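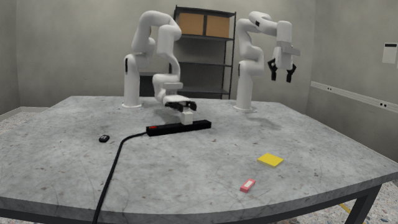
March, Sunday, continued from previous page

Sealer comparison for the Oyelaran counters. Two candidates left: Mimari (penetrating, water based) and Bamon (thin film, solvent based). The wax finish was dropped after the vinegar spots and I'm not going back to it.

Sample tiles are all from the same pour, Drillumberg sand, grey cement, no pigment. Demoulded, wet cured under plastic, then left on the rack until the weight stopped moving. Honed dry to the 60 disc by hand sander, then vacuumed and wiped with a damp cloth. The Mimari sheet says to stop at 50 grit for better uptake. I stopped both sets at 60 so they start from the same surface. If Mimari comes out behind on absorption, repeat with a 50 set before ruling it out.

Application

Mimari: flooded on with a foam brush, kept wet for the time on the sheet, excess wiped off. Second coat went on while the first was still tacky at the edges. It took up unevenly, fast on the paler areas and slow on the dark ones. I had the same thing on the offcuts and put it down to a dirty surface, but these were clean.

Bamon: two thin coats by roller, overnight between. Lays down easily. Some lint from the roller sleeve in the first coat, picked out with tweezers and lightly sanded. Use the other sleeves next time, the white ones shed.

Controls left bare, same honing.

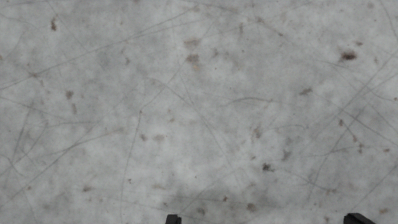
Grey mottling from directly above. Paler at upper centre and along the right, darker low down.

The mottling question came up again. The drawings ask for "even light grey". Unpigmented cement won't give that over a whole counter and I would like it in writing before the first full pour. Things that move the colour on our tiles, from the last batch sheets:

- plastic touching the surface during cure. Dark where it touches, light where it bridges
- trowelling late, which burns the surface dark
- water content. The wetter mix dries paler and dusts more when honed
- release agent pooling in the low corner of the mould

Sealer then exaggerates whatever is there. Bamon darkens the tile overall and brings up the contrast between patches. Mimari hardly changes the colour once dry, though it looks alarming while wet. For this client that counts in favour of Mimari more than the stain results do.

Stain spots

Coffee, red wine, canola oil, vinegar, turmeric paste. Each under a watch glass so nothing dries out early. First set wiped after a short dwell, second set left until 4 pm, then wiped with water, then with dish soap. Graded by eye against the bare control under the window, lamp off.

Coffee - clean on both. Control has a faint ring.
Red wine - clean on Bamon. Mimari shows a slight shadow on the long dwell, mostly gone after soap.
Canola oil - clean on Bamon. Mimari has a dark spot on the long dwell. May draw out with poultice, not tried yet.
Vinegar - etched the control and Mimari. On Bamon the film is intact with a dull patch.
Turmeric - stained everything. Bamon was lightest. Leave the tiles in the sun for a week and look again.

None of this is a surprise. A penetrating sealer does nothing for acid, and the sheet says as much in the small print. 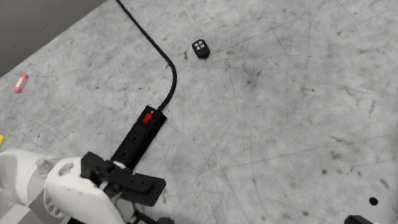
Power strip with the red rocker switch near the cord end.

Gloss

Meter warmed up and zeroed on its own tile, then re-zeroed after lunch when the reading had wandered. Bamon at 60 degrees reads 86 on the best tile, far shinier than the satin they sell it as. I rolled those coats on at the recommended rate. Either the tin wasn't stirred enough and the matting agent stayed at the bottom, or we have the gloss version with the wrong label. Paste on the bottom of the tin would point to stirring, so check that before ordering more. Until then treat the Bamon gloss figures as unreliable, and probably the colour change too, as gloss deepens it.

Mimari reads close to the bare control. Not worth tabulating.

Scratch

Steel wool, then a key dragged under a fixed weight, then a handful of dry sand rubbed with a cloth. Bamon marks white under the key and the mark can't be buffed out. A local repair would show - the film would need to come off the whole counter. Mimari scratches about as the bare concrete does, grey on grey, and a light re-hone and recoat blends it in. The sand test dulled the Bamon tile in a circle visible from across the room.

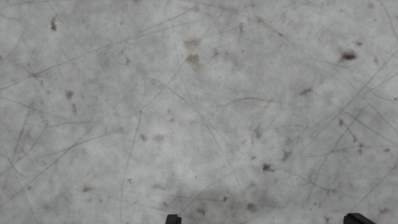

Fine scratch lines running in many directions, small brownish spots between.

Leaning to Mimari for the counters and Bamon for the splashback only, where nothing gets dragged across it. They would need to accept oil marks near the cooktop. Put this to Oyelaran with the tiles in hand, wiped but with the stains left in.

To do

50 grit set, Mimari only
Stir test on the Bamon tin, new tile, gloss again
Poultice on the oil spot
Photograph the turmeric tiles before they go out in the sun
Order watch glasses, two chipped
Label the bare controls on the back, pencil rubs off the edge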